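Last updated: 17/05/2025
Home – Contents – Chapter 2 – Next

Chapter 2. Folding and Stacking Towels

Start flat. Big clear table, light color if you have one. Sort by color first – green, pink, tan – then fold. The pink towel is our piece for this chapter.
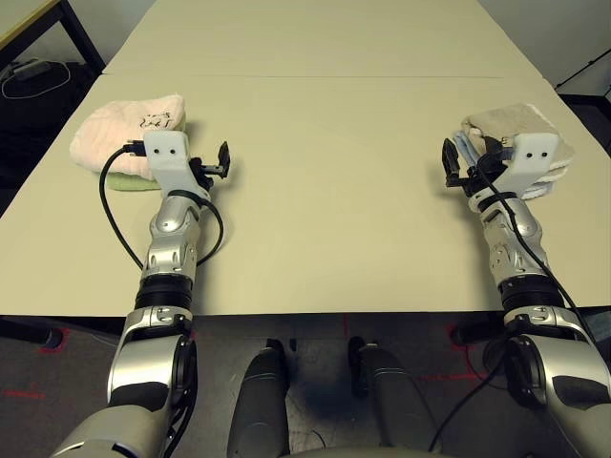
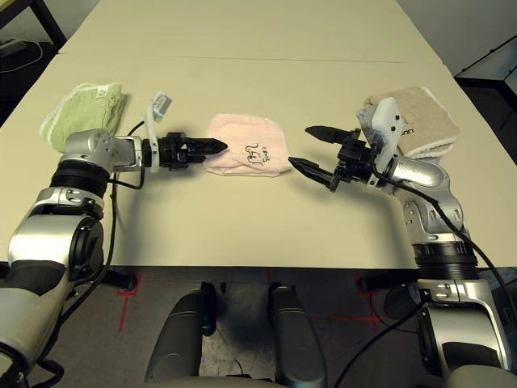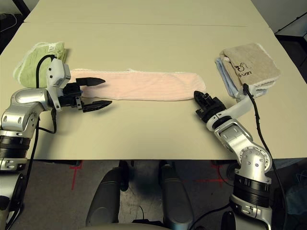
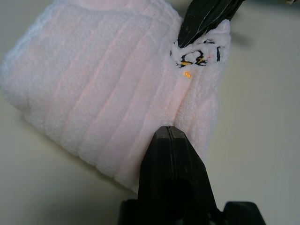 2.1 The Long Fold

Lengthwise first, into a strip. Smooth out creases with the flat of teh hand. Then ends to the middle, or in half for small shelfs. Fringe and tags tucked in – the Fastton method leaves them out, either is fine. Exercises on the next page.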